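Chapter 7
Learning in Simulated Kitchens

What you will meet in this chapter
Why a kitchen is a hard place for a learned policy
Building a simulated counter, sink and rack
Collecting demonstrations
Moving from the simulator to a real arm
The Stodham result and how to read it

7.1 A plate and a place to put it

When I first began teaching this course, I used to open this chapter with equations, and I could watch the whole room sag a little in its chairs. So these days I open it with the dishes. Think about the last time you rinsed a plate and stood it up to dry. You probably did it while talking to someone, or while wondering what was for supper, and if I asked you afterward which way you had turned your wrist you would have to go back to the sink and do it again to find out. All of that skill lives somewhere below the level where we keep our words, and getting it into a machine has kept a good many of us happily busy for years.

In Chapter 6 we trained a policy to pick up blocks from a bare table. A block is a forgiving thing. If the fingers close a little to one side of where they should, the block slides over and the grasp still holds. A dish rack forgives very little. Its wires are thin, there is open space between them, and a plate that arrives tilted by a few degrees will catch on a rod and stay there, or tip the whole rack. The camera has trouble too, for thin wires cross one another in the view and a depth estimate can jump from the near wire to the far one and back again between one step and the next.

You can see why a person might want to practice somewhere that nothing gets broken! That somewhere, for us, is a simulator, and the one we will use all through this chapter is called Zutus.

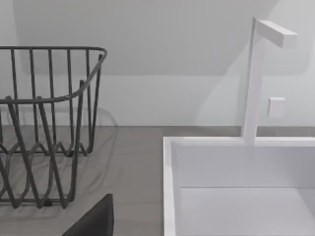 Zutus was written at the Stodham laboratory by a small group led by Hollis Zamora, and its first version was, by Zamora's own cheerful account, a mess. The early kitchens were full of detail – patterned tile, fruit bowls, curtains – and the policies trained in them learned to lean on that detail in ways that were no help at all when the curtains changed. The group went back and stripped the scenes down to plain surfaces and simple shapes, and then put variety back in one piece at a time, keeping a record of what each piece did to the success rate. We will follow the same road, and I would ask you to be patient with the plain part, for it is where most of the lessons are.

The method itself can be told in a few sentences, though it will take us the rest of the chapter to do it properly. A person steers the simulated arm through the task and the simulator saves what the arm's camera saw along with the motion that was commanded. A network is then trained to predict the motion from the view. Finally the network is put in charge, and we see how far it gets before it wanders into a situation that none of the demonstrations covered. You will remember from Section 5.4 that small errors pile up in just this way, and a rack full of wires is a fine place to watch them do it.

For the main study, Stodham collected 906 demonstrations in Zutus. From these the group made 3390 training episodes by replaying the motions with changed lighting, changed surface colors and small shifts in where the rack stood on the counter. The trained policy, which they named Bellamy, was then tested on a real arm over 102 trials. It failed in 26 of them. We will spend most of Section 7.5 on those failures, and I hope you will come to enjoy them as much as I do, because the successes look very much alike and the failures are all different.

A word about the reading. The Tomholm report, which is listed at the end of the chapter, repeats the Stodham study without the lighting changes. It is short and clearly written, and you will get more out of Section 7.3 if you have looked through it beforehand – even quickly, over lunch.

7.2 Describing the scene to the simulator

We start with the objects that do not move. Each one needs a shape for drawing and a shape for collision, and these need not be the same. A counter can use one simple box for both. The rack is where the two part company, and we will take it up first.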